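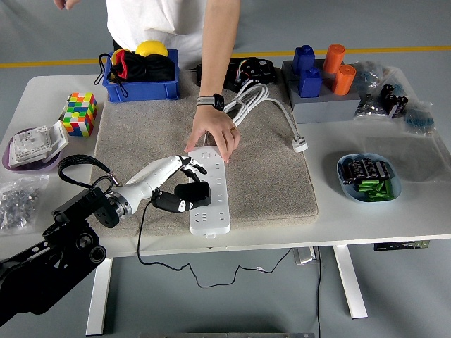 Según Colette Lebrun, con adolescentes lo peor es preguntarles qué quieren para su cumpleaños, porque contestan que nada y luego se enfadan si no hay nada. Ella prefiere darles dos opciones cerradas y que elijan. Me lo dijo en la cola de la entrada de Flitdale, y como yo iba precisamente a resolver el cumpleaños de mi hija, que hace 12 en junio, le hice caso.

Flitdale es un centro de ocio cubierto que celebraba jornada de puertas abiertas para familias. Se podía entrar gratis por la mañana, ver las salas de fiestas y hablar con el personal. Para saltar o escalar había que rellenar una hoja de autorización en el mostrador. Conviene llevarla impresa de casa, la cola iba despacio.

Lo primero que enseñan es la zona de camas elásticas. Es grande y está dividida por edades. A los menores de seis años no los dejan pasar a la parte del fondo, y vi a dos monitores que lo vigilaban de verdad. Los calcetines antideslizantes son obligatorios y se compran allí mismo, aunque valen los de otra visita si están en buen estado.

El rocódromo está al lado. Mi hija subió dos veces y dijo que era fácil. Su amiga se quedó a media pared y bajó sin problema. Para un grupo de 12 años me parece suficiente para una hora, no más.

Las salas de fiestas están en la planta de arriba. Hay tres medianas y una grande, la Drivton, que es la única con ventana a la calle. En las medianas caben justos doce niños sentados. La mesa es larga, las sillas son de plástico y hay un frigorífico pequeño para la tarta. La tarta la puede llevar uno mismo, pero las velas de bengala están prohibidas. Tampoco permiten confeti.

El paquete básico incluye hora y media de actividad, cuarenta y cinco minutos de sala y merienda. La merienda es pizza o bocadillo, agua y zumo. Pregunté por un niño celíaco y me dijeron que hay que avisar con cinco días y que la pizza sin gluten viene envasada aparte. El paquete superior añade una búsqueda de pistas llamada Numlow, que hacen por equipos con una linterna y un cuaderno. Hicimos una versión corta. Las pruebas de lógica estaban bien, la historia era bastante infantil y las niñas se rieron del guion - no con mala intención. Anil Kandasamy, que lleva las reservas, me explicó que para mayores de once quitan la parte del cuento si se pide.

A mediodía hubo un sorteo de una fiesta completa. Salió el número 302 y nosotras teníamos otro.

Lo que menos me gustó fue el ruido. La música de las camas elásticas se oye en todas las salas menos en la Drivton, que cuesta más. El aparcamiento también es escaso y acabamos dejando el coche dos calles más abajo.

Al salir le planteé a mi hija las dos opciones: Flitdale con seis amigas o una noche de pijamas en casa con película. Eligió Flitdale, sin Numlow y con la tarta de su abuela. He dejado pagada la señal para una sala mediana y me falta confirmar el número de invitadas antes de que empiece junio.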